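# How Does a Robot Learn to Help in the Kitchen?

Have you ever tried to pick up a grape with a pair of tongs? Squeeze too hard and it squirts across the room! Squeeze too softly and it drops on the floor. Robots have exactly the same problem, and a robot can't feel a grape the way you can.

Our young reporters got to see how people are working on this when the Grolard workshop opened its doors for an open day. Kids from two schools came along, and the very first thing they heard was "Please touch the grippers!" (They did. A lot.)

**What is a gripper?**

A gripper is a robot's hand. Your hand has four fingers and a thumb, with lots of little joints that bend. Many grippers have only two fingers that open and close like a crab's claw. That sounds simple, but two fingers can do an amazing number of jobs if they are in the right place at the right time.

**Who teaches the robot?**

People do! Jana Hamann, one of the engineers, showed everyone a gripper that you hold in your own hand. You move it where you want it to go, and a camera records the whole trip. Later a computer studies the recordings and looks for patterns - how did the fingers come close to the cup, and when did they close?

One recording isn't nearly enough. The team has made 817 of them in kitchens so far, and they want many more. Kitchens are tricky because every one is different. Your spoons might live in a drawer and your neighbor's might stand in a jar.

**Why are bowls so hard?**

A bowl is round and smooth, and it can tip. If there's soup inside, you have to keep it level too! Kyu-ri Do, who is nine, tried lifting a plastic bowl with the hand-held gripper and needed 16 tries before it stayed put. Then she got back in line to do it again. 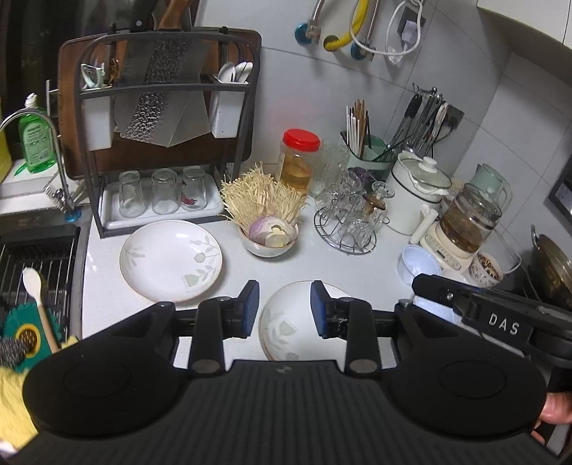 *Words: Soo-ah Lim*
*For young readers of Verau, September 2024*

Look at the two blue rubber tips, one on each side of the white bowl with the leaves on it. Rubber is a good thing to put on robot fingers because it is grippy, like the bottoms of your sneakers. And check out how much other stuff is on that counter - glasses, chopsticks, mushrooms, even a cut purple onion! A robot has to find one bowl in the middle of all that without bumping into the rest.

**Try it at home**

Get two wooden spoons and hold one in each hand. Now pick up a plastic cup using only the spoons and carry it across the table. Once you can do that, wrap a rubber band around the end of each spoon and have another go. Did the cup slip less? Ask a friend to try with their eyes closed while you tell them which way to move!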